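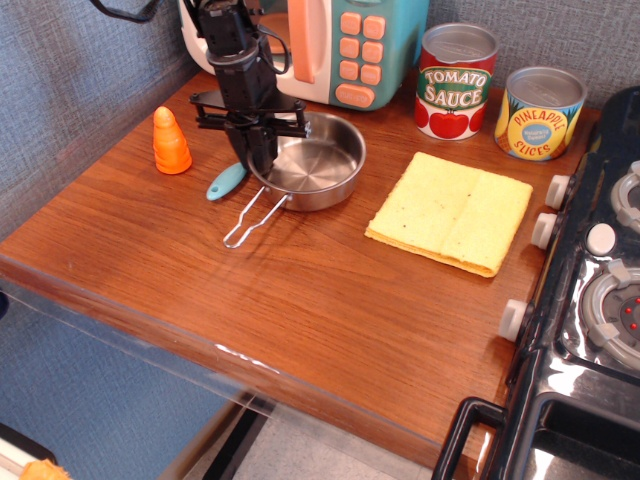
Ticket 1562, Shop-Import Nyberg: Der Fehler ist eingekreist, und ich freue mich riesig! Beim Import aus Vurkitz verschwanden Umlaute in den Artikeltexten, aus »Möhre« wurde »M?hre«. Als Testartikel nehme ich jetzt die orange Spielzeugkarotte, dazu den kleinen Edelstahltopf mit dem Drahtgriff, Kategorie »Küchenzubehör«. Beide scheitern zuverlässig, herrlich!

Zeichensatz im Exportprofil von Latin-1 auf UTF-8 gestellt, Cache geleert, 85 Artikel neu eingelesen.
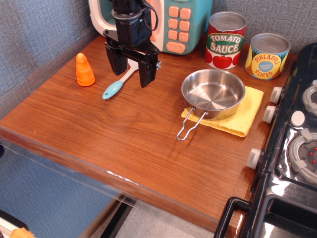 Danach alle Umlaute da, auch in der Suche! Offen sind noch 20 Altartikel mit »ß« im Titel, die laufen heute um 16 Uhr durch.

Žofie Jireš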